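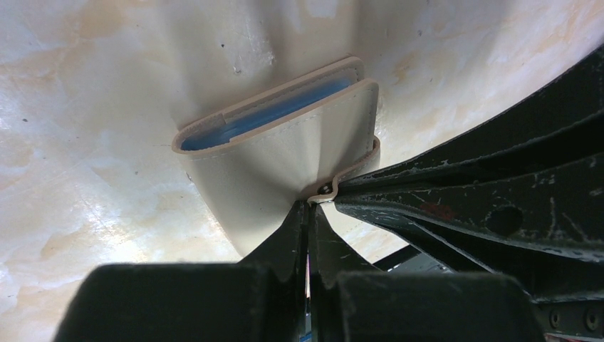 Condition Checklist for Antique Glass and Ceramics, with Comments

Flererholm Antiques, consignment intake. Revised May.

Fill in one sheet per lot. Mark each line OK, NOTE or FAIL. Anything marked NOTE needs a few words in the comments box.

1. Table and lamp
Padded mat down, rings and bracelets off, lamp on the left side.
Comment: The old mat has gone thin at the corners. Use the gray one until it is replaced.

2. Rim
Run a fingertip slowly around the full rim, then look again with a 10x loupe. Record chips, flakes and any spot that has been ground down.
Comment: Ground rims pass as NOTE if the shape is still even. Lot 24, a Stekalier water pitcher, has a flat area beside the spout that was missed at first intake.

3. Handles and applied parts
Support the body with one hand. Never lift by the handle. Look for cracks where the handle joins.
Comment: Two cups in the Cotia tea set show hairlines at the lower join. NOTE, not for use with hot drinks.

4. Base
Check wear under raking light. Wear should run in many directions. Copy any mark exactly as it appears, including partial letters.
Comment: Do not write a maker's name on the sheet unless the mark can be read. "Unmarked" is a complete answer.

5. Cloudiness
Hold the piece against black cloth. Write down whether haze is inside, outside or both.
Comment: Lot 36, decanter, haze inside to shoulder height. Stopper does not match. FAIL for the main sale, move to box lots.

6. Repairs
UV lamp, room lights off. Glue and overpaint often show as a different color from the body.
Comment: The Lu vase has a glued foot. The owner had listed it as perfect, and the description has been changed.

7. Measurements
Height and widest point, in inches. Weigh glass over 30 ounces on the large scale.

8. Packing
Stoppers and lids wrapped separately. Lot number on the wrap and on the box.
Comment: About 100 sheets of tissue left on the shelf. Reorder before the next intake.

Sheets with any FAIL go in the red tray. All others go in the lot folder with the consignor's copy.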